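Story Hour Moves to the Jelow Room
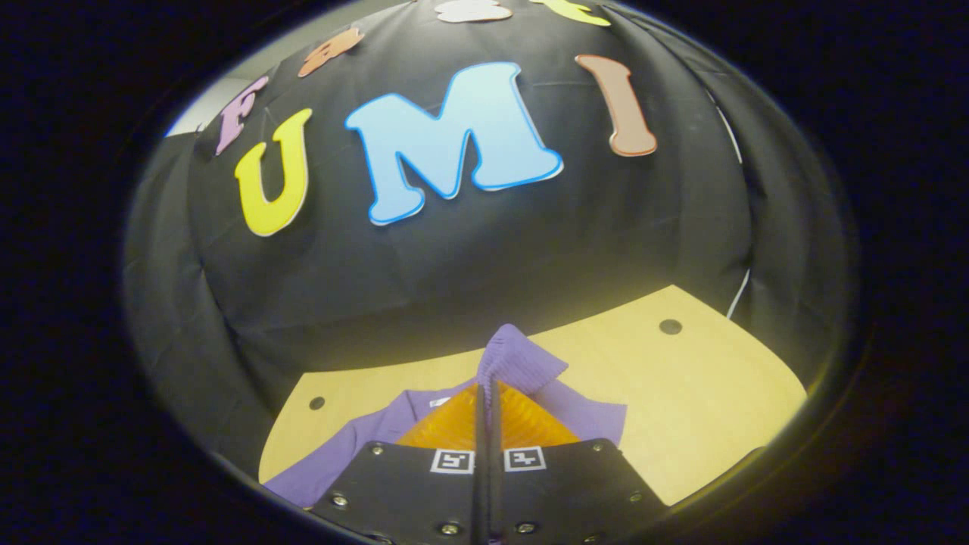

Starting in February, our Friday story hour is moving down the hall to the Jelow Room, and I could not be happier to be writing those words after so many months of all of us squeezing in beside the copier (thank you for your patience, and for folding up your strollers!). We'll begin at 9 as usual, with two picture books, a song or two, and plenty of time afterward for the little ones to wander and the grown-ups to finish their coffee. Bright foam letters on black cloth, like the big light blue M, are a lovely thing for small children to look at while they get settled, and we hope to do more with letters and sounds this spring. Ashok Tiwari will be reading for us again - many of you remember his bear voice from last fall - and he has been through the shelves and picked out 177 titles he thinks the under-fives will enjoy.

The Ralham Street door will be unlocked early, so please come in that way if the weather is bad. You don't need to sign up, and brothers and sisters are always welcome. If you have board books at home that your family has outgrown, drop them in the bin by the front desk.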